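Tab sync between phone and desktop, which add-on still works?

kettle_of_fish
Original poster
I read a page on my phone, walk to my desk, and want the same page open there. That's the whole dream. For two years I used the Desitz add-on, and since the June browser update it shows me a gray icon and a spinner. Reinstalled, signed out, signed in, said a few words to it. Same spinner.

Desktop is Linux, phone is Android. What are people using now? 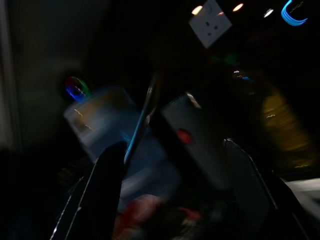
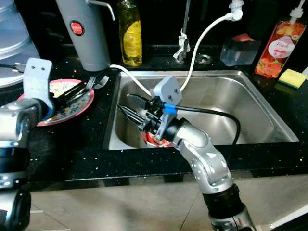
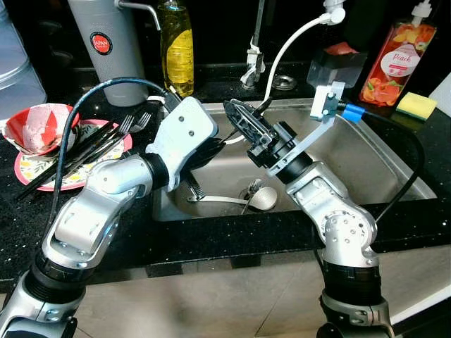

I have tried Govarberg, which wanted an account, a phone number and permission to read my contacts. My contacts have no opinion on my tabs.

obassey
Desitz isn't dead, it just lost the old background permission. Go to the extension page, open Details, turn on "Allow in background," then restart the browser. Fixed it here in a minute.
– Olumide Bassey

kettle_of_fish
Original poster
No such switch on mine. I have "Allow in private windows" and "Remove," and I'm leaning toward the second one.

gravelroad
The switch only shows up in version 26 and later. The Linux packages are usually behind.

tabhoarder_west
Use Kettunen. Free up to 50 tabs, and it sends them in both directions. I keep around 100 open, so I pay, and I accept that this says something about me.

obassey
Kettunen keeps your whole history on its own server. I wouldn't.

tabhoarder_west
It's encrypted.

obassey
It's encrypted with a key they also hold. That's a locked door with the key taped to it. Read their help page, third paragraph.

tabhoarder_west
I read it. It says the key is stored "securely." Fine, I see how that sounds. Still, it works, and yours needs a switch he doesn't have.

evanb
I gave up on add-ons and email myself the link. Subject line "x." I have a folder with several years of x in it.
– Évan Besson

gravelroad
Monster.

cirivthorpe_fan
Cirivthorpe does it over your home network with no account at all. The catch is that both devices have to be awake and on the same wifi, and the setup screen looks like a tax form. Pick "pair by code" and skip the rest.

kettle_of_fish
Original poster
Paired by code. The phone sees the desktop, the desktop claims it has never met the phone. Is there a port I need to open?

cirivthorpe_fan
Check the firewall first. Which distro?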